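Subject: Re: [avow-users] Avow 2 segmentation on bedding

> We moved the blanket-folding set over to Avow 2 and edge recall is way up. The Avier planner picks better grasp points with no retuning. I'd suggest everyone on the Cirkivico branch switch before December.

I'd hold off. Recall on which cloth? If it's the plain grey test blanket, I'm not surprised, and I don't much care. The old version could do that one too.

Our beds have prints on them. Yellow smileys and letters on a teal sheet, a plush blanket covered in fruit and a dinosaur. I ran 2,000 views through Avow 2 with default settings and 119 came back with a printed outline marked as a hem. The planner will happily send the fingertips to a smiley.
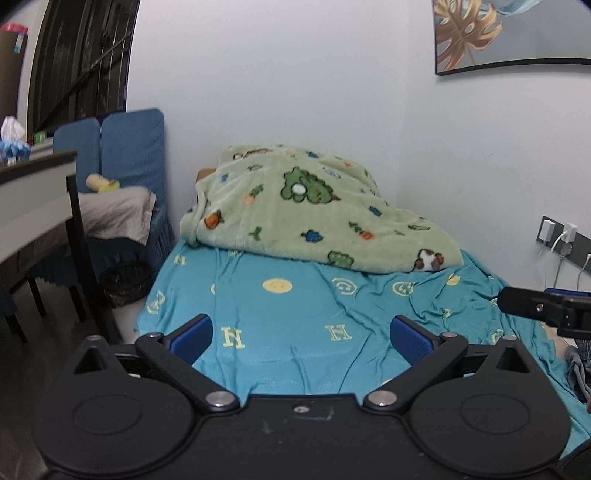
Turning up the depth weight helps a bit, but then it loses the real folds in the sheet, where there's hardly any height to go on. I tried 4 settings and didn't like any of them.

Could you post numbers split by plain and printed fabric, along with the config? Also, was the Tang filter on? It smooths colour before the edge step and would flatter any result like this.

Until I see that, we're staying on the old one.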